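The Bottle Job

The fault came up at ten past four, on the fourteenth bottle of the afternoon, and Iman Alaoui wrote it down the way she had written down the others. Grip force high. Release late. No alarm.

The no alarm part was what bothered her. A machine that stopped and complained was an ordinary machine. She had worked with those for nine years, first on a packing line at Climar and then in the test room at Latero, and she knew how to deal with them. You read the code, you looked it up, you changed the part.

Tùng Quách came over with his coffee and read the log over her shoulder.

"Fourteen," he said.

"Fourteen bottles. Three bad."

"Bad how?"

"It closes, it gets to the set force, and it keeps going. Not far. Then it should open and it waits."

"How long?"

"Almost two seconds, the last time."

Tùng thought about that. Two seconds was nothing if the thing in the fingers was a bottle. The Verus was going to be sold to clinics and to people at home, to pass them cups and clear their tables. In July the first 40 units would ship.

"Did you tell Sanaa?"

"I told her at lunch. She said to get more numbers."

So they got more numbers. Tùng reset the table and Iman called out the force readings as the fingers came in. She had him change nothing else, not the light, not the mug, not the height of the arm. At twenty past five they were still going.
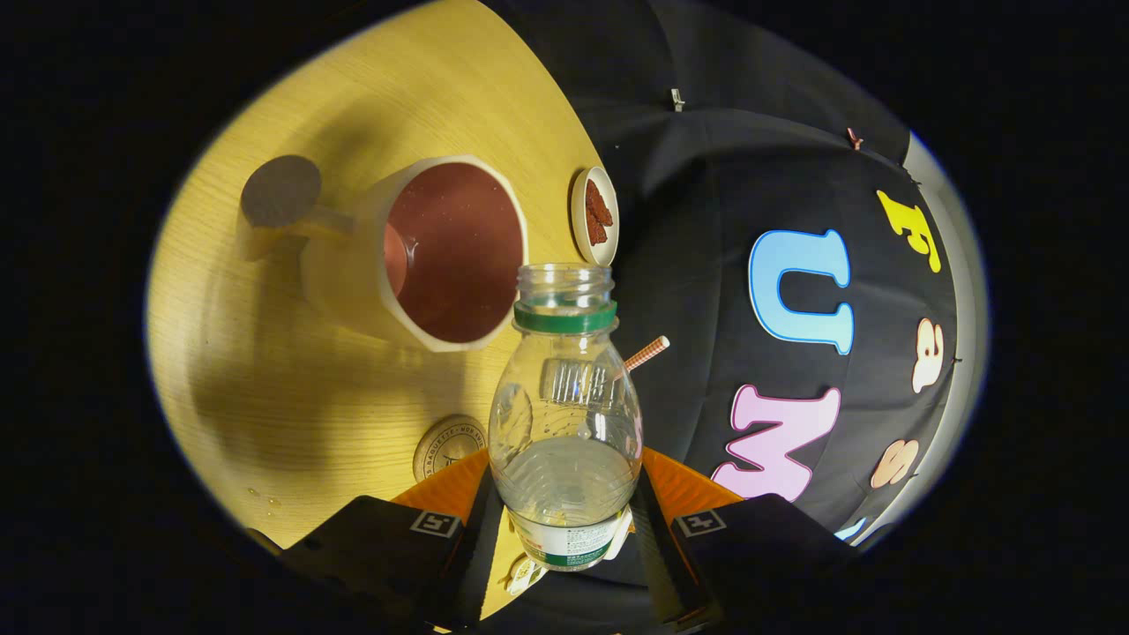

The Verus holding a bottle upright over the test table.

On the next run the number on her screen went up to where it should have stopped, and then it went up some more. The plastic ticked. It was a small sound, the kind a bottle makes when you pick it up carelessly.

"Open," Iman said, and pressed the key.

Nothing moved. She pressed it again. Then the fingers came apart and the bottle dropped, tipped over and rolled, and Tùng caught it with the side of his hand.

"That was longer," he said.

"Three point one."

She wrote it down. Her handwriting had gotten worse since lunch.

Sanaa Kamel ran the program. She was not a careless person, and Iman wanted to be fair about that later, when people asked. Sanaa sat with the log for half an hour that evening and went through every line. She asked good questions. She asked if the sensor had been zeroed, and it had. She asked if the cable had been swapped, and it had been, twice.

"It's this one unit," Sanaa said finally. "Ghoneim sent us 91 of these grippers and we've had trouble with one."

"We've tested one," said Iman. "The others are in boxes."

"They passed at the factory."

"So did this one."

Sanaa closed the folder. Outside the glass the cleaners had started on the hallway. "Run it again tomorrow," she said. "If it's still doing it by noon, I'll call Ghoneim."

Iman went home and did not sleep much. Around one in the morning she got up and stood in the kitchen and squeezed an empty bottle in her hand until it ticked, then held it there and counted to three. It was a long time. She tried it on her own wrist with the other hand, and that was longer.

In the morning it did not do it. It ran clean through breakfast and clean through the ten o'clock break. Tùng stopped calling the runs out loud. By a quarter to twelve they had 60 good ones in a row, and Iman could feel the thing slipping away from her, the way a toothache goes when you sit down in the dentist's chair.

"Maybe it was the cable after all," Tùng said.

"Maybe."

She looked at the time, and then at the fan over the door, which was running. It had not been running yesterday.

"Who turned that on?"

"Abdelilah. He said it was stuffy in here."

She got up and turned it off. She shut the door too. Then she told Tùng to keep going, and they ran straight through lunch with the room getting warmer. He took off his sweater. The first late release came at twenty to two. By three it was one run in five.

Abdelilah Mahrous had written the controller code. He was not pleased to be called in, and he stood with his arms folded and watched six runs without a word. On the seventh the fingers held for more than four seconds, and he unfolded his arms.

"It's dropping messages," he said. "The board gets warm and it drops messages, and when it doesn't hear anything it keeps doing the last thing it was told."

"The last thing it was told was close," said Iman.

"Yes."

"Why doesn't it stop?"

He took a while to answer. "Because if it stops every time it misses one, it drops the cup. We had complaints in the first trials about dropped cups. So I gave it more time before it gives up."

"How much more?"

"Five seconds."

Tùng put the bottle down on the table.

It took Abdelilah one afternoon to change the number and most of a week to prove that he had changed the right one. The new version let go after a fifth of a second of silence. It did drop things. Fadwa Abdel Rahman from sales came down to see, and watched a cup go over, and said the customers would hate it.

"They can buy another cup," Iman said.

Sanaa called Ghoneim about the boards. She held the shipment too, all 40 units, and she put her own name on the notice. The grippers came out of their boxes and went under the heat lamp, one after another. Of the 91, there were 22 that dropped messages when they got warm.

Iman did the last one herself, late, with the door shut and the fan off. She ran 374 cycles on it. At the end she reached in, laid two fingers between the pads, and had Tùng pull the cable.

The pads opened. She wrote down the time and went to find her coat.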